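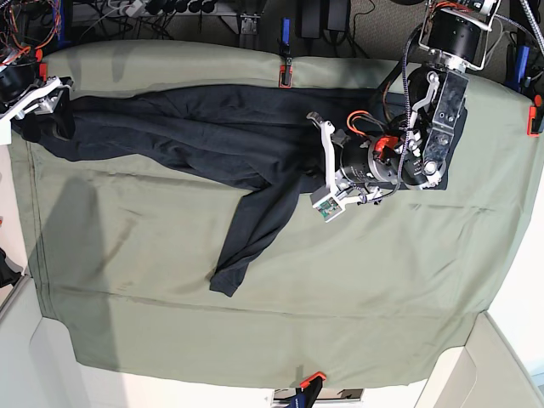

Faizal Setiawan wrote in to say that he has folded his sweatshirts the same way since college and they still come out of the drawer looking like they were slept in. He wanted to know if the trouble is the fold or the drawer. Most of the time it is the fold, or what happens just before it. A long-sleeved top that goes into the first fold with a twist in it will keep that twist all the way through.

This page covers how to get a dark, soft top from a rope-shaped bundle to a flat packet. It works for sweatshirts, long-sleeved tees and light sweaters.

What you need

A table you can reach across without leaning. A bed will do, but the mattress gives under your hands and the hem drifts.

A cloth to cover the table. Plain cotton in a light or medium color is best under dark clothes. Navy and black are hard to read against a dark surface, and you will lose track of where the sleeve ends and the body begins. I use an old green one. It has creases of its own and that makes no difference to the folding. Let the edges hang over the sides so the cloth stays put.

A lint roller, if you own a cat or a white towel.

Step 1. Find the two ends

A sweatshirt straight out of the basket is usually one long lump. Don't shake it yet. Lay it across the table and look for something you can name: a cuff, the neck ribbing, the bottom hem. A cuff is the easiest to spot. Follow the sleeve back from the cuff to the shoulder with your fingers, and from there along the seam to the neck.

If both sleeves have wound around the body, free the looser one first.

Step 2. Open it out

Hold the top by both shoulder seams, lift it clear of the table and give it one firm shake. Lay it face down with the neck away from you. Pull the hem toward you until the body lies flat, then run your palms from the middle out to the side seams.

Check the underside too. The front layer likes to bunch up where you can't see it. Slide a hand inside from the hem and push the lump out toward the nearest seam.

Step 3. Straighten the sleeves

Pull each sleeve straight out to the side by the cuff. The seam that runs under the arm should lie along the bottom edge. If it wanders up over the top halfway along, the sleeve is twisted. Turn the cuff until the seam drops back where it belongs.

This is the step Faizal was skipping – he had been going directly from the shake to the first fold.

Step 4. Fold the sides in

Picture a line running from the middle of one shoulder down to the hem. Fold that side in along the line, so the sleeve ends up lying across the back. Then turn the sleeve down at the shoulder so it points toward the hem, close to the folded edge. If the cuff sticks out past the hem, turn it back up.

Do the same on the other side. You should have a long strip with straight sides. Thick fleece makes a ridge where the sleeves overlap, so set the second sleeve slightly beside the first one.

Step 5. Fold from the bottom

For a shelf, fold the strip in half, hem to neck, and turn it over. For a drawer, fold it in thirds and stand it on its edge. My dresser is a Sondley from 1979 with shallow drawers, and thirds fit if I press the packet down first. The deeper Sondby boxes will take a half fold.

Hooded tops need one extra move. Fold the hood flat over the back before you start Step 4, and tuck the drawstrings inside it.

If it won't lie flat

Press the packet with both hands and count to ten. Cotton fleece will usually settle. If one corner keeps lifting, open the last fold only and look for a cuff that has doubled over.

A top with deep creases from sitting in a heap can be misted lightly with water and smoothed by hand. Let it dry flat before you fold it. Don't put it away damp.

Dark colors and lint

Roll before you fold, with the top open and face down, then turn it over and do the front. Turn dark sweatshirts inside out for the wash and wash them away from towels. Your table cloth needs a wash once in a while as well. It picks up smudges and fluff from everything that crosses it, and a dark top will show the fluff.

How long it takes

I timed a load of 27 tops last September and it came to a little under half an hour, hoods included. Go slowly with the first few. The sleeve check in Step 3 takes the most practice, and after a while you can feel the twisted seam through the fabric without looking for it.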